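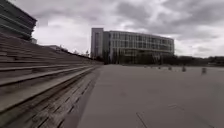 Grandgate Steps in February

Photos and notes by Birger Moen

The steps at Grandgate run along one side of the open ground, between Skusstead and the Lozano footbridge. I walk through most weeks and have kept a gallery of the place for a while. The other pages are listed at the bottom.

Wooden treads, lower end. The boards are laid lengthwise with gaps between them. They are worn and a little uneven, and the grain shows up well in flat light. The long, shallow tiers are good for sitting, but a bit too deep for an easy stride – I usually take two paces to each one.

Looking along the tiers. From down here the edges all run together toward the large building. Shrubs and trees follow the top of the steps most of the way. The path behind them takes 10 minutes to walk end to end at my pace, longer on a Friday when the Vellus market is on.

More from this area:
Skusstead, back streets (40 photos)
Vellus market, mornings (57 photos)
Lozano footbridge

Prints can be ordered through the contact page. Please give the gallery title and the size you want.

Page views: 3,561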